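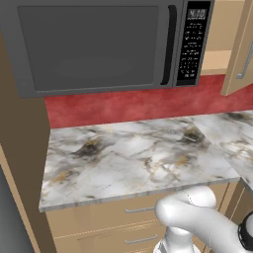

*Trekoron trial, kitchen task set: robot arm at the worktop below the microwave, with an upper cabinet door open.*

# Ilau Robotics Review Group

**Minutes of the meeting held at the Sindville office, 2026-04-21**

**Present:** representatives of Engineering, Purchasing, Safety and Customer Support. A representative of the supplier, Sotomayor, attended for items 2 and 3 only.

**Apologies:** Legal.

## 1. Minutes of the previous meeting

The minutes were agreed as a correct record, subject to one correction. The storage allowance under the Trekoron trial licence is shared across all users and is not given per user. The remaining actions were noted as complete, except the comparison of support terms, which is carried forward under item 5.

## 2. Trekoron: report on the trial

Engineering presented a written report on the trial of Trekoron, the simulation service offered by Sotomayor for testing household robot software before it is run on a physical machine. The trial used the kitchen task set, which contains 13 tasks. Most concern the opening and closing of doors and drawers, and the remainder concern items on the worktop and in the sink.

The group was told that setting up had been straightforward. The robot model supplied by Sotomayor was used without changes. Loading the group's own control software had taken longer than planned, owing to a difference in the way joint limits are recorded, and the supplier's written guide did not cover the point. The supplier accepted this and undertook to amend the guide.

Engineering reported that the cabinet door tasks had been the most useful part of the trial. The doors carry long bar handles, and a small error in the approach of the gripper shows up clearly in the run record. Work on these tasks was done with doors left standing open as well as closed, so that the robot had to plan its movement around them.

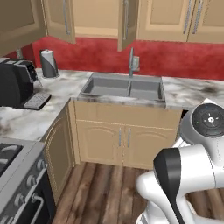 Safety asked whether contact between the arm and an open door was recorded in every case. The supplier confirmed that all contacts are logged, but that light contacts are left out of the summary report unless the user asks for them. The group considered this unsatisfactory - a reader of the summary alone could take a run to be clean when it was not. The supplier agreed to look at changing the default setting.

Customer Support observed that the kitchens on offer are tidy and well fitted, and that many customers' kitchens are neither. The supplier stated that 4 further layouts, including narrower rooms, are due for release in July. Engineering asked that worn hinges and stiff drawers be considered as well. No undertaking was given on this.

## 3. Licence and charges

The supplier described the standard licence, which allows 2,000 runs a month. Unused runs are not carried over. Purchasing asked for a yearly allowance in place of the monthly one, as testing at Ilau tends to be bunched before a release. The supplier will reply in writing.

The supplier's representative left the meeting.

## 4. Discussion and decision

Members were broadly in favour of continuing. Safety wished it recorded that results from Trekoron should support physical testing and should not be used as grounds for reducing it. This was agreed.

**Decided:** that the trial be extended on its present terms until the new layouts have been released and examined, and that no full licence be taken out before then.

## 5. Actions

- Engineering to send the supplier a note on the joint limits problem, with sample files.
- Engineering to repeat the door tasks with light contacts shown in the summary.
- Purchasing to obtain the written reply on the yearly allowance and to finish the comparison of support terms.
- Safety to draft wording on the use of simulated results - to be circulated before the next meeting.

## 6. Any other business

Customer Support asked for read-only access to the run records. Engineering will arrange this within the present licence.

The next meeting will be held in July, at Sindville.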